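4.2 Gripper comparison on the hanging task

We compared two fingertip shapes, the flat Grisanero pad and the tapered Clivirum tip, on the same bimanual cell. Both arms always carried the same tip. Controller gains, camera mounts and the policy checkpoint were left unchanged between conditions. Each episode starts with garments in a heap on the white tabletop and wire hangers on the rail at the back. The policy must spread the cloth enough to find an opening, take a hanger from the rail, insert it, and return the dressed hanger to the rail.
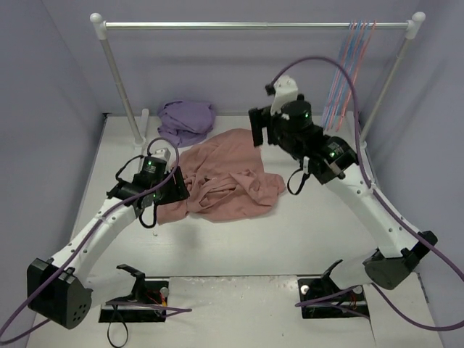
The training set holds 1,000 teleoperated episodes, all recorded with the Clivirum tip. This favors that tip, and we return to the point in Section 5. To limit the effect, the Trukumix controller was given a separate tool offset for each shape, measured by touching off against the tabletop – the offsets differed by 3 mm.

Most of the difference between tips appeared at insertion. One arm has to pin or pinch the fabric near the opening while the other guides the hanger in by its shoulder. The flat pad held thick folds well but tended to close on two layers at once, which sealed the opening. The tapered tip could pick up a single layer, although it let go more often when the hanger pulled sideways.

Figure 2. Bimanual cell during hanger insertion. One gripper holds the garment and the other holds a pink wire hanger.
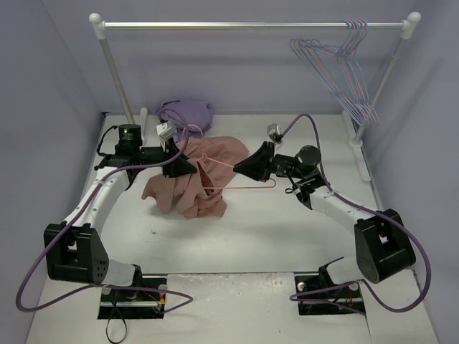
Failures were labeled from the video by Þórey Eskildsen, who was not told which controller settings had been used. She assigned each failure to the first stage that went wrong, following the Pattinasarany protocol. Of the failures with the flat pad, 19 were at insertion. Grasping a hanger from the tight group on the rail was the next most common problem, and there the two tips behaved much the same. We did not tune closing force by stage, so the slip rate given for the tapered tip may be higher than necessary.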